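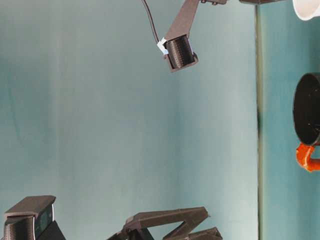 The two arms over the work surface at the Bonsu shared workshop.

Giuliana Lozano started the Danell build in April with a parts list, a borrowed bench and a servo order that came up short. The project is a pair of small arms meant to handle light household objects. She keeps the log and writes most of the control code. Cristian Huamán does the mechanical work.

Asked what took the most time, Lozano named the wiring. "A daisy chain looks simple on paper," she said. "Then you swing the joint through its full range and the connector carries the load. We rerouted the upper arm 5 times before I stopped seeing dropouts in the log."

The dropouts were short. Each lasted one or two control cycles, long enough for a joint to miss its target and then jump to catch up. Huamán traced most of them to slack. "Too little and it pulls at the plug. Too much and it snags on the bracket," he said. He now cuts the leads with the joint held at its far limit and adds 9 millimeters.

The brackets have been through several versions as well. The first set flexed under the weight of the motor. Huamán thickened the walls and moved the screw holes inward, which cost some travel at the elbow. He considers that a fair trade, although he would like to get the travel back with a different horn.

Current tests use cups, both upright and tipped over. The arm is driven by hand through a leader unit, and each run is saved with its joint positions. The log held 1369 runs when we spoke. Lozano discards any run in which the gripper stalls against the table.

"An upright cup is easy, you close on the wall," she said. "On its side you have to choose. Take the rim and you get a thin edge between two hard fingers, and it can pivot. Take the body and you need more opening than we have."

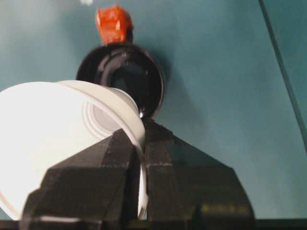 Duyên Khương would rather see soft pads on the fingers before anyone saves another run, and has told the pair so more than once. Thin cups deform well below the force limit they have set, in Khương's view, and the current reading comes too late to help.

Lozano does not dispute the point. "The pads are on the list. I want the bare-finger numbers first, so there is something to compare with."

The force limit is set at 56 percent of the motor's rated torque. Huamán wants it lower for cups. Lozano wants it set per object, which means another field in the log and a change to the file format. They had not settled it by the time the workshop closed, and the next job on the board was a new elbow bracket.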